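Home | Tickets | Knowledge base | My account

Prirkovley Support -- Ticket 55: cabinet door task, simulated room
Opened by: Khrystyna-Mariia Maksymiv
Assigned to: Ostap Chornovol
Status: open

2019-05-05, Maksymiv:
Your release notes say the Prorine arm "handles household doors." I gave it 49 tries in the Bremodel room and counted 18 I would accept. My nephew does better, and he is four. The fingers come in wide and stay wide. Log and view from the hand attached. 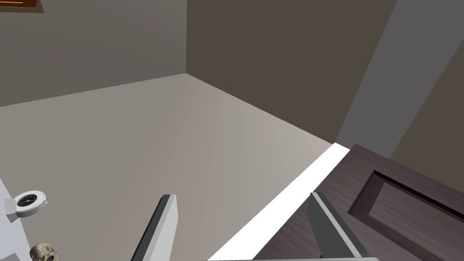

Attachment 1. Hand view, fingers open, dark wooden door at right.

Chornovol:
Thanks. Please drop the approach speed to the lower setting and clear the cached grasp points, then rerun. Is the floor clear on your side?

Maksymiv:
There is open floor between the fingers and the clock, so I don't see what it could be bumping into. Speed lowered, cache cleared. Two reruns, both timed out. Second view attached.
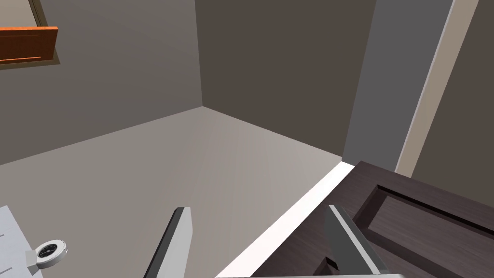 I'd also like to know how "handles" is defined. If touching the door counts as a pass, say so in the notes. We were going to quote Vakulenko for kitchen work in May and I'm not putting my name on that -- not with a room this tidy giving it trouble.

Chornovol:
Fair question. The pass rule is contact plus movement, any amount. I've asked for a minimum angle to be added. Leaving this open until you have the new build.

This site uses cookies to keep you signed in. Accept | Manage settings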